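Le cabinet de Calemska change d'adresse

Je suis suivi au centre de santé de Calemska depuis six ans, et je n'ai appris le déménagement qu'en arrivant devant la porte. Une feuille scotchée indiquait l'ouverture des nouveaux locaux, rue Kisell, le 1er septembre 2026. J'y suis allé à pied, il faut compter dix minutes en montant.
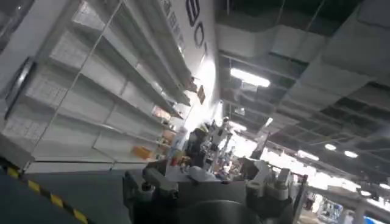
L'accueil se fait maintenant au rez-de-chaussée, avec 2 guichets. Le secrétariat m'a redemandé ma carte, mon ordonnance et le nom de mon médecin, le docteur Ashraful Sheikh. Mon dossier porte désormais le numéro 2398 - l'ancien ne sert plus à rien, pensez à le noter.

Le centre suit plus de 2144 patients. Pour un renouvellement simple, on peut passer sans rendez-vous le matin. Pour le kiné, il faut toujours appeler. La mutuelle Dinance est acceptée en tiers payant, la mienne aussi, après un coup de fil.

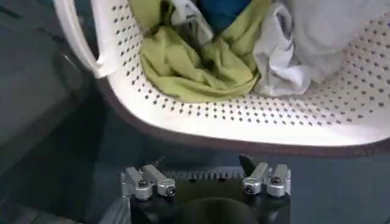

Du linge jaune-vert dans un panier blanc.

La pharmacie Đỗ reste dans l'ancienne rue. J'ai donc refait le chemin en sens inverse avec mon ordonnance. Prochain contrôle dans trois mois.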